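Section 4: Hanging, Loading and Living With the Illska Ceiling Airer

Before you start

You should by now have the Illska bolted to your ceiling, the cord threaded through both pulleys, and the cleat screwed to the wall at a height you can reach without a stool. If any of that has not happened, go back to Section 3. The airer will not do it while you sleep.

Read this section once all the way through before you lift anything. It is short, and the part about knots comes later than you would like.

You will need:
The airer, fitted
The cleat cord, uncut
A tape measure
One load of washing, spun
A second person for the first lift, preferably one who listens

4.1 Setting the working height

1. Lower the rack until the rails sit level with your collarbone. This is the loading height. People who load at arm's length overhead tend to do so once.

2. Check both ends with the tape measure. If one end is lower than the other, slide the cord through the double pulley until they agree. Do not fix a sloping rack by hanging heavier things on the high side. We have seen it done and we admire the optimism.

3. Wrap the cord around the cleat in a figure eight, three times, and finish with a locking turn.

4. Tie a stopper knot in the cord just below the cleat. It marks your loading height, so you can find it again in the dark or in a hurry.

5. Leave the spare tail on. If you must trim it, leave at least 40 cm.

Caution: Never let go of the cord to see what happens. What happens is the rack.

4.2 Sorting the load

The Illska dries by letting warm air rise past the clothes. It has no motor, no timer and no app, and it will not send you a message when the towels are done. In exchange it asks you to put a little thought into what goes where.

1. Shake each item hard, twice. Most of the ironing you were dreading lives in those two shakes.

2. Put heavy cottons and trousers on the two outer rails, where the air moves best.

3. Keep reds, navies and anything else with a history of running away from the whites. Spun washing can still drip, and a drip doesn't care what it lands on.
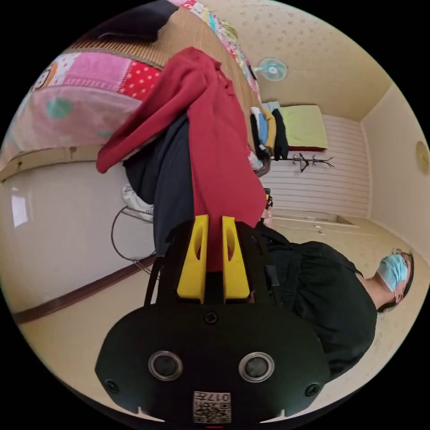 4. Put shirts and light tops on the inner rails, either pegged by the hem or on hangers with the hooks all facing the same way.

5. Leave a hand's width between items. A rack packed shoulder to shoulder takes twice as long and smells like a curling bag.

Note: Socks may be hung over the end bars. They may also be hung in pairs, if you are that sort of household.

4.3 Weight

The rack is rated to 27 kg, evenly spread. That is the weight of the washing as it goes up, water included, so a wool blanket counts for a good deal more than it did in the cupboard.

1. Weigh the loaded laundry basket on the bathroom scale. Subtract the basket.

2. If the answer is over the limit, take something out and hang it elsewhere. The back of a chair has served civilization well.

3. Balance the load from end to end before you raise it. Lift the rack a few centimetres and watch. If it dips, lower it and move something.

Caution: The rack is not a chin-up bar, a swing, or a place to hang a bicycle. A ceiling joist is a patient thing, but it has a limit, and the plaster around it has a lower one.

4.4 Raising the rack

1. Clear the floor beneath. Pets, toddlers and anyone admiring your handiwork should stand in the doorway.

2. Undo the cleat while keeping tension on the cord with your other hand.

3. Pull hand over hand, slowly. A squeak is normal for the first week. A grinding noise is not, and means the cord has jumped the pulley wheel.

4. Stop when the longest garment clears the head of the tallest person who lives with you. Ask them to walk under it. They will duck anyway.

5. Secure with the figure eight and locking turn, as before.

4.5 Woollens and knits

Knitwear is where most letters to us begin. A wet sweater hung by the shoulders will grow sleeves for a taller relative, so the steps here are slower.

1. Roll the sweater in a dry towel and press down with your forearms. Don't wring it.

2. If you have the Roy mesh shelf (sold separately, and yes, we know), clip it across the middle rails and lay the sweater flat with the arms folded in.

3. With no shelf, fold the sweater in half over two neighbouring rails so the weight rests on the body and the arms lie across the top.

4. Turn it over once the upper side feels dry.

5. Only when it is fully dry should it go on a hanger, and then on a padded one.
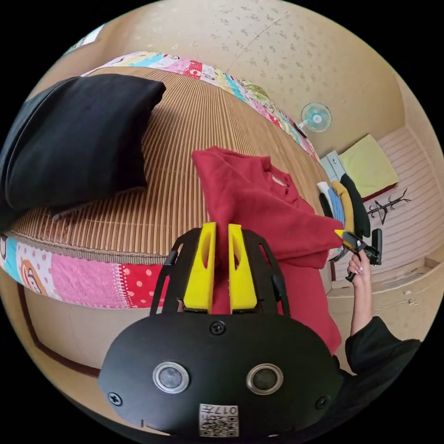 Fig. 4b. Deep red knit.

Note: Humidity over 70 per cent will slow everything down. In a Stevemham basement in July, open a window or run a fan. Grirkex does not refund the weather.

4.6 If something goes wrong

Rack hangs crooked after a week: The new cord has stretched. Repeat step 2 of 4.1. This settles after the first month or so of use.

Cord slips on the cleat: You have wrapped it round and round. Figure eight, please.

Colour marks on the rails: Wipe with a damp cloth and a little dish soap. Bleach will take the finish off along with the mark.

Rack will not come down: Check for a sleeve caught in the pulley. It is nearly always a sleeve.

Anything else: Write to Timo Lammers at the Grirkex service desk and include a sketch of your pulleys. He is at his desk until noon on Friday and answers in the order the letters arrive. Replacement cord and cleat screws are listed in Section 6.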